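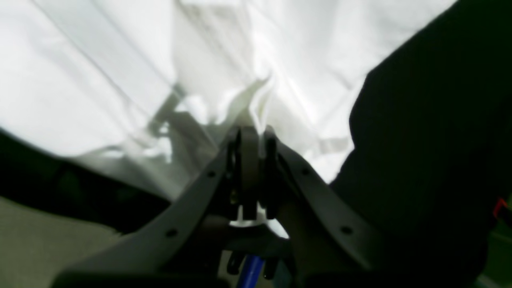 *A rumpled white cloth*

I bought the Kureo journal in September, in the middle of what my sister was politely calling "a bit of a wobble". I'd left a job I'd had since my twenties, the house was far too quiet, and I kept standing in the pantry with no idea what I'd come in for. So when a friend from choir sent me a link to a guided journal for people starting over, I paid my $64 before I'd even read the returns policy.

It's a proper hardback, 132 pages, and it's put out by Stanciu, who also make the little card deck you see in gift shops. You work through it in three parts: what you're carrying, what you'd like to put down, and what you want next. Each day gives you a question on the left and a mostly blank page on the right.

**What I loved**

The questions! I was braced for a lot of "list your blessings" and there's barely any of it. One of the early ones asks whose voice you hear when you're being hard on yourself, and I sat in the car outside the Rorville library for an hour with that one (mine was my Year 5 teacher, if you can believe it). Another asks what you used to do on a free afternoon before you had to justify it. I used to draw birds. I'd completely forgotten I used to draw birds.

The paper is lovely too, thick enough that my felt pens don't go through, and the ribbon hasn't frayed.

**What I didn't**

The middle part drags. There's a long run of pages on forgiveness and I felt hurried along, as if I was meant to be finished being cross by page 80. I wasn't, so I skipped ahead and came back to it after Christmas, and it went down better then.

It also won't lie flat until you've cracked the spine a bit, which is maddening if you write in bed like I do. And the companion app, Floneo, is a dud. It logged me out three times in the first week and the reminders have a chirpy tone I could not stand at 6 am. I deleted it and haven't missed it.

**Would I buy it again?**

Yes, though I'd wait for a sale. It took me about three months at my own slow pace, with plenty of days off. If you're really struggling, please see your GP or a counsellor first, as a book can't ask you a follow-up question. I was doing both and they worked well side by side.

Four stars from me. I've started on the birds again, mostly magpies, mostly terrible.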